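4. Mise en service du carnet de températures Alent

Cette section concerne les points de vente équipés du boîtier Alent et de sondes sans fil. Le boîtier doit déjà être raccordé au réseau (voir section 3).

4.1 Déclarer les appareils

1. Ouvrez le menu Matériel, puis Nouvel appareil.
2. Saisissez un nom court, la marque et l'emplacement. Le nom figure sur tous les relevés imprimés et ne peut plus être modifié après validation.
3. Choisissez le type : froid positif ou froid négatif.
4. Validez. Le code 566 s'affiche tant qu'aucune sonde n'est associée.
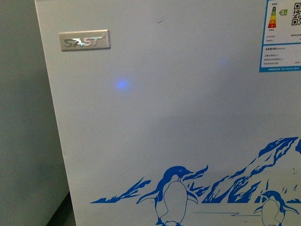 Plaque de marque en façade (SAST).

4.2 Associer une sonde

1. Retirez la languette de la pile et attendez le clignotement vert.
2. Appuyez sur Associer et tenez la sonde à moins de 65 cm du boîtier.
3. Posez la sonde à l'endroit prévu, puis laissez passer deux heures avant la première lecture.

Attention – ne collez pas la sonde contre une paroi givrée, la mesure serait faussée.

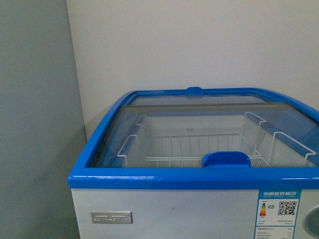
Congélateur coffre à couvercle vitré.

4.3 Régler les alarmes

1. Dans Seuils, entrez la température haute et la durée de dépassement tolérée.
2. Indiquez le numéro à prévenir, puis un numéro de secours.
3. Lancez Test. Le message doit arriver sur les deux téléphones.

Remarque : la mémoire interne conserve 2 416 relevés. Exportez le carnet avant qu'elle soit pleine, les plus anciens sont effacés en premier.

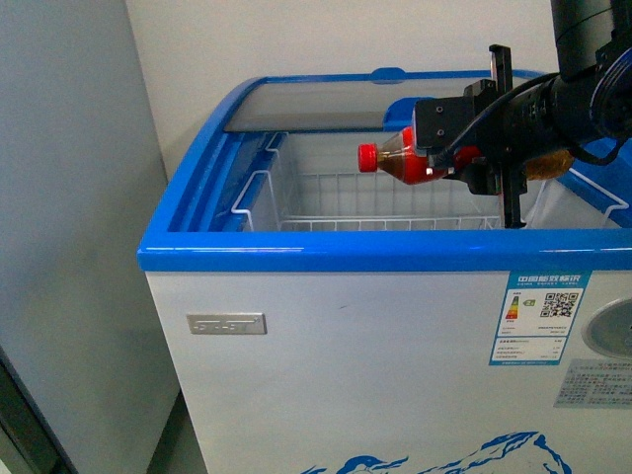 Tuncay Erdem : chez nous le test partait bien mais le numéro de secours ne recevait rien. Il fallait saisir l'indicatif du pays. Ce serait utile de l'ajouter au point 2.

4.4 Remplacer une pile

1. Mettez l'appareil en pause dans le menu Matériel.
2. Changez la pile, refermez le capot et levez la pause. L'association est conservée.

À lire aussi
Section 3 – Raccorder le boîtier au réseau
Section 5 – Exporter et imprimer le carnet
Sondes Gruvance : liste des modèles compatibles

Dernière mise à jour : 1er octobre 2019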